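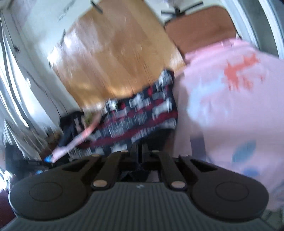
About Barnuvico

By Dulce Ayala
Updated July
5 minute read

Barnuvico collects demonstrations of household handling tasks and prepares them for teams that train robots. We work mostly with cloth: folding, hanging, picking up, putting away, turning right side out. We also take on kitchen and tidying work when a client asks for it, but cloth is where we started and it still fills most of our week.

Our office is on the second floor of the Serrano building, above a tile showroom. Very little of the recording happens there. Our operators record in homes, in rooms with curtains, chairs, and other people's coats in them, because those are the rooms the learned behavior will have to deal with later.

How we started

Isauro Cuevas and I met while working at Bravon, a company that sold sorting equipment to commercial laundries. Part of our job was to find out why the machines dropped things. Thick towels went through without trouble. A patterned scarf or a child's pajama top would come out in a ball on the floor. The software had been trained on a narrow set of items, all recorded on the same gray table under the same lamp, and it did badly with anything else.

We left to work on the recording side. For the first year we had 3 grippers, one of which was usually in pieces on Isauro's kitchen counter, and we did all of the demonstrations ourselves. My mother lent us every blanket she owned. Some of those early recordings are still in use by our first client, and I can tell which ones are mine by how slowly I fold.

How the work is done

Operators use a hand-held gripper with a camera mounted on it. They squeeze the handle, the two fingers close, and the camera records what the gripper meets from close up. There is no robot in the home. The operator's arm supplies the motion, and we work out the path of the gripper from the video afterward.

A session is planned around a task sheet. A typical sheet gives one task, a list of acceptable starting positions, and a clear end point. "Fold the cloth" is too loose for us. "Pick up the cloth by a corner, lay it flat, fold once along the long side, release" is closer to what we send out. Operators are free to choose the cloth, the surface, and where they stand, and we ask them to change all of these often.

A full day is 100 demonstrations. New operators do fewer until their wrists get used to the tool. We pay by the day and the rate doesn't change if a demonstration is later rejected. When we paid by accepted clip, people picked the easy cloths and avoided the difficult ones, and we ended up with a great many washcloths.

Checking

Every demonstration is watched by a reviewer before it goes to a client. Reviewers mark the start and end of the task, note the kind of item, and label anything that went wrong. Failed grasps are kept and labeled as failures when the operator recovers and finishes the task. Several clients ask for these specifically.

Motion blur is the question we hear most from new clients. People move fast when they handle cloth at home, and the video shows it. Reviewers grade blur on a simple scale and the grade travels with the clip, so a client can filter it out or leave it in. We ask operators to slow down at the moment of grasp and leave the rest to them.

Our labeling and review run in Giro, a tool we wrote ourselves. It is plain to look at and it crashes less than it used to. Clients with a contract can use it to browse their own data.

Homes and privacy

Anyone living in a home signs a consent form before we record there, and any of them can stop a session. Sound is never recorded. Faces, mail, screens, and family photographs are blurred before a reviewer sees the clip. A household can ask us to delete its recordings up to the day they are delivered, and the form explains how.

Who we are

Isauro looks after the grippers, the mounts, and everything with a battery. I look after the task sheets, the clients, and this website. We have 5 reviewers on staff and a changing group of operators, most of them part time. We don't ask for a technical background. Training takes one morning, normally a Monday, and it is paid.

If you would like to record for us or talk about a dataset, use the contact form. Isauro reads it before he starts work, so mornings are best.

Recent posts

Writing a task sheet that two people will read the same way
Why we keep the failed grasps
What 200 pillowcases taught our reviewers
Replacing finger pads between sessions
Working as an operator: hours and pay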